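Subject: Re: [bukness-walkers] Snacks for the long loop, what are people bringing?

Oh, I'm so glad somebody asked this, because I have been thinking about trail food for most of the winter and my family is tired of hearing it!

> I'm signed up for the September loop (all 31 miles of it, help) and I have
> no idea what to pack for food. Last year I took sandwiches and by the
> afternoon I couldn't look at them. What do the rest of you carry, and how
> much? Also is the store at Ngcobo Corner still open?

First, the store. Yes, it's open, and they've put a bench outside and a tap you can fill bottles from. They close at 4 p.m. though, so if you're a slow starter like me, don't count on it for the second half.

As for food, I've gone over completely to small wrapped things. I used to do big trail mix bags and I'd either forget to eat or eat the whole thing on the first climb. With little wrapped pieces you can stuff a few in each pocket and have one every time you stop to look at the map. I buy them by the box now.

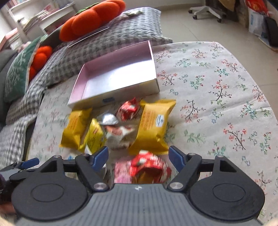
My rule is 100 calories every half hour from the start, hungry or not. It felt silly at first, eating at the first gate with breakfast still in me, but I did the Bukness ridge that way in spring and came down the far side singing. The year before, I came down the same path hating everyone (sorry to those who were there).

Mix up the flavors! Everything sweet is a mistake I've made more than once. By mile 11 I want salt so badly I'd lick a fence post. Salted crackers, those hard little cheese bites, pretzels, anything like that. My sister swears by cold boiled potatoes in a twist of foil with way too much salt on them, and I laughed at her until I tried one on the moor. They're wonderful.

If you like baking, the oat bars from Bakero travel really well and you can copy them at home pretty closely with oats, honey, dates and a spoonful of peanut butter. Press them down hard in the pan and leave them overnight before you cut them or they'll crumble in your pack. I wrap each one in wax paper.

The night before, I get everything out where I can see it and sort it by pocket: left hip for sweet, right hip for salty, top of the pack for emergencies.
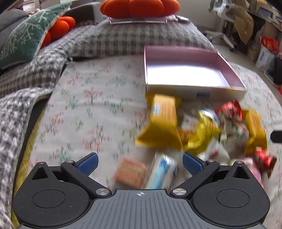
Then a sandwich for the halfway stop, just one, and something a bit fancy for the end. Mine is a slice of fruitcake. I think about that fruitcake for hours!

Oh, and water. The stream below Onbridge was very low when I went through, so please fill up at the store tap if you get there in time. The high point is 3504 feet and there's nothing at all to drink up there.

Does anybody have a savory bar recipe that doesn't taste like a stock cube? I've tried two and the dog got both.

See you at the trailhead, I'll be the one in the orange hat.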